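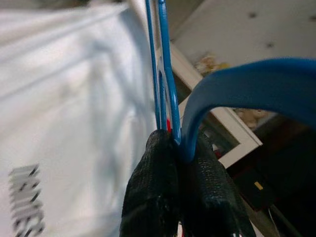 How often should a washing machine drain filter be cleaned?
Every 2 months for a household that washes most days, and sooner if the drum stops with water still in it.

The steps below are for front-loading machines with the filter behind a small flap at the bottom right. Top loaders usually have no filter the user can reach.

1. Turn the machine off and unplug it. After a hot wash, let the water cool.

2. Open the flap. Most are released with a coin or a flat screwdriver.

3. Pull out the drain hose, if fitted, and hold it over a shallow tray. Remove the plug. Expect roughly 2000 ml from a machine that stopped mid-cycle.
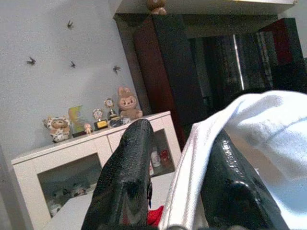 4. Replace the plug and turn the filter counterclockwise – slowly, as more water will follow. Stop and empty the tray when it is nearly full.

5. Take out lint, coins and hair. Rinse the filter under the faucet and brush the threads.

6. Look into the housing with a flashlight. The pump wheel should turn in small jerks when pushed with a finger. Free spinning with no resistance suggests a broken shaft.

7. Refit the filter hand-tight. Run a rinse cycle and check for drips after 10 minutes.

If the filter will not turn, do not use pliers on the grip. Drain through the hose first, then try again with a rubber glove.

Chaminda Ranasinghe, Milport
Updated Oct 28, 2024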